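Two planners and a lot of doubt

Huw Jenkins does not like the word "solved". He hears it at least once a month, he says, usually from someone who has watched a short video and wants to know why his own team at Urngate is still writing planning software.

"They show you an arm picking up a block. Fine. I can pick up a block too. Ask what happened on the run before that one and the room goes a bit quiet."

I went to see him because Urngate had dropped Novus, a learned planner it had been trying out since November, and gone back to Parry, which Jenkins describes as "old, slow and dull". Parry searches for a path, checks it against everything it knows is on the table, and refuses to move if it can't find one. Novus looks at the camera view and proposes the whole motion in one go. On paper there is no contest. Novus was quicker in every test they ran.

So why go back? Jenkins pulled up the logs from Kumen, the simulator his team uses for tabletop work. They had given both planners the same 800 starting layouts. Novus finished more of them. But when it failed, he says, it failed without a word.
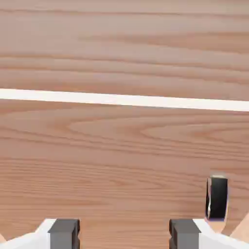 "It would close the fingers on thin air and report a grasp. Then it carried the nothing over to the drop point and reported a place. Green tick, next one please. Parry gives up far more often, and it tells you it has given up. I can build on that."

I put it to him that this is a fault in the reporting and could be fixed with a simple check on how far the fingers had closed. He agreed, up to a point. They added the check. It caught the plain misses and let through the ones where a finger had landed on the object's edge and nudged it away.

"Then you add another check, and another, and by the end you've written half of Parry again, only worse, and wrapped it round a thing you can't read."

He is no kinder about the simulator. Of the 800 layouts, 600 were made by shifting the same few objects by small amounts, and he thinks that flattered both planners. Shiny and dark things worry him most. Kumen draws them nicely, he says, but a nice drawing tells you very little about what a real depth camera will make of them.

"People see wood grain and a reflection and think, oh, that's realistic. The grain does nothing. What I want to know is whether the contact is right, and I don't trust it yet."

There is a fair case against him. Two of his own engineers wanted to keep Novus and let it suggest motions for Parry to check, and they still think he pulled the plug early. Jenkins doesn't hide this. He has let them keep a branch going, with a strict limit on how much machine time it gets.

"If they show me it knows when it's wrong, I'll switch back the same day. I've got nothing against it - I just want to see the failures first, all of them, before anybody shows me another video."

The branch had its last full run a fortnight before we spoke. He hadn't read the results yet.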